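The spreadsheet that ate my May

I have wanted a robot arm of my own for years, and this spring I finally sat down to work out what one would cost me. I mean the whole thing, with the boring stuff included. Several of you asked for the numbers after my last post, so I'm putting down what I have, even though a couple of rows are still blank!

My starting budget was $1,811. That is an oddly exact amount because it's what was in the savings jar account on the Monday I opened the spreadsheet, and I decided on the spot that I would not top it up. The arm itself was never going to come out of that. Fadi Bataineh has very kindly agreed to lend me his for as long as I keep it in good shape, so my money goes to everything that sits around it: the gripper, the cameras, the table, the lights, the stuff to pick up. I figured I'd have loads left over. Ha.

The gripper was the row I changed the most. I started with the Bekero because it's the cheap one and Elias Karam swears by his, then I got talked into the Erkel (lovely thing, way too much for what I need), and then I came back down to the Bekero with a spare set of fingers. I love a spare set of fingers. Put them in the budget from day one, because you will scrape the first pair on the tabletop while you're learning, and waiting on a parcel in the middle of a good week is miserable.

Cameras were next. I had one in the plan and Hala Chamoun convinced me to make it two, a little one down at the wrist and a second one that stays put and looks over the whole table. She was so right. The wrist view is wonderful up close, when you care about where the fingers are going to land, and pretty hopeless at telling you what's over on the other side. The fixed one is the opposite. If you can only afford one to begin with, I'd get the fixed one and leave a line open for the other, but try hard for both. 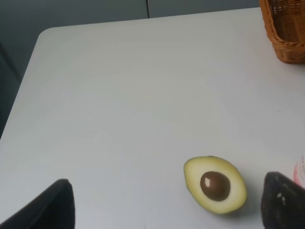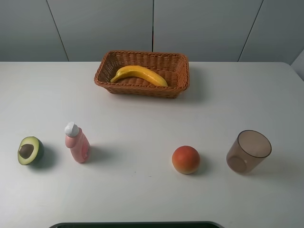 Avocado, basket and white table, from the wrist and from the fixed camera.

Now the part I had budgeted at zero, which was things to pick up. I set aside $70 in the end and I've had more fun with that row than with any other. You want different shapes, some round, some long, something tall with a cap on it, something see-through (a translucent cup is such a good test for a camera, everyone should have one), and a container for things to go into. I went with a woven basket and I'm really happy with it, though the braided rim is thick and you have to come in higher than you'd think. The shallow shape helps a lot.

The table deserves its own paragraph. Mireille Semaan told me to buy the plainest white one I could find and spend what I saved on light, and I'm passing that on to you word for word. Lights are in my sheet at two soft panels, and I might go to three, as I still get it brighter in the middle than at the corners. It's a small thing but it bugs me.

Then there is the pile of little rows: clamps, cable sleeves, a powered USB hub, a longer cable because the first one is always too short, a power strip with a switch you can reach with your elbow. I listed 12 of these and every one looked like pocket change. Together they came to around $500. Please, please give the little rows a tab of their own. I'd have laughed at that advice in April.

Still blank: a proper mount for the fixed camera (Najwa Saliba is pricing one from Prutley for me, and I've also got my eye on the clamp-on one Moussa makes), and a drawer unit for the spares. If either goes over, the third light panel gets bumped to the fall, and I can live with that.

If you have a two-camera setup at home I would love to hear what you paid for mounts, and whether you'd buy the same ones again. Leave me a comment. I'll post the full sheet once the last two rows are filled in, with the little tab and all its clamps.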